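Postness — open notes and papers

Search papers Enter keyword Go

4.2 The open day

We ran the open day on Nov 22, 2021, in our regular office, and I'll admit I was nervous about it! Mateja Angelovski talked visitors through the grippers while I looked after the tables. Anyone who wanted to try got 2 practice rounds with the cups and then went straight into the task, one gripper in each hand.
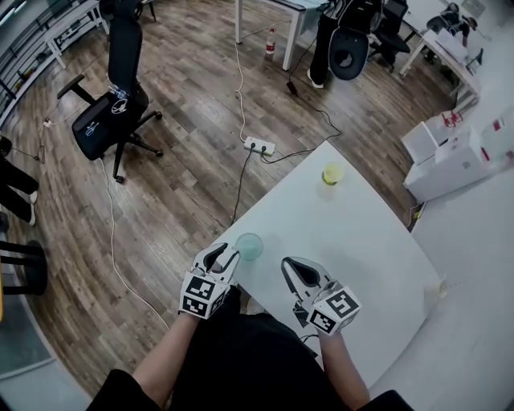

Most people wanted to talk the whole time (so did I), and we let them. Recep Karaca had planned on 15 minutes per visitor, and that went out the window fast — folks kept asking for one more go. We ended the day with 100 recorded runs, well short of the 400 we collected with our own team in the Drimska study, but the hands were all new to us and that was the whole appeal. We kept the talking and the wandering around in the data, and Section 5 gets into what that did to the Lumard tracker.

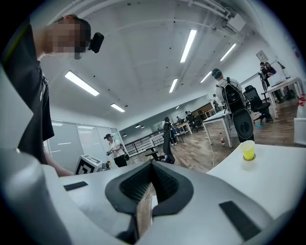
Figure 3. Open day, gripper camera view, with a cup of yellow liquid on the table at right.

I'd do one thing differently in December, when we repeat this with the Ra software: put the sign-up sheet by the door.

Related papers
Pouring with two hands: the Drimska study
Lumard: tracking markers in busy rooms
Notes on first-time users

Contact | © 2021 Postness | Back to top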